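Flultwood textile reuse stream: progress to end of April

Sorting of the Cairns consignment is complete. Of 47 bales received, 23 have been graded and released to Hisby for cutting. A further seven were rejected at intake for mildew and the remainder are held in bay 2 awaiting labour.

Camouflage cloth remains the slowest category. Offcuts are spread flat on a white surface and graded by size and condition; colour is recorded but does not affect the grade. Torquil Moffat has revised the grading sheet so that torn and faded pieces are entered separately, as requested at the last review.

Expenditure is within the approved budget. The Dramus shelving was delivered late and is being assembled.

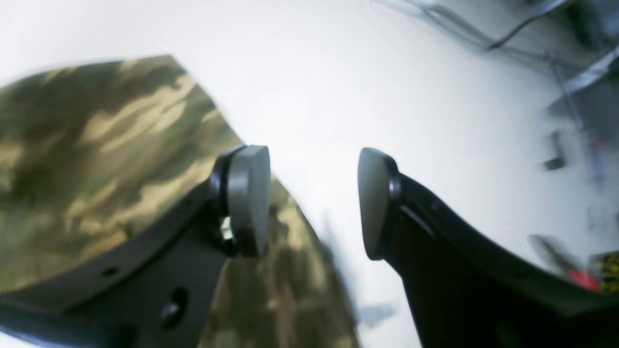
The remaining bales are scheduled for grading next quarter, subject to the casual hours being extended. Over 20 metres of shelving will be available by then, and a revised storage plan will be forwarded with the next report.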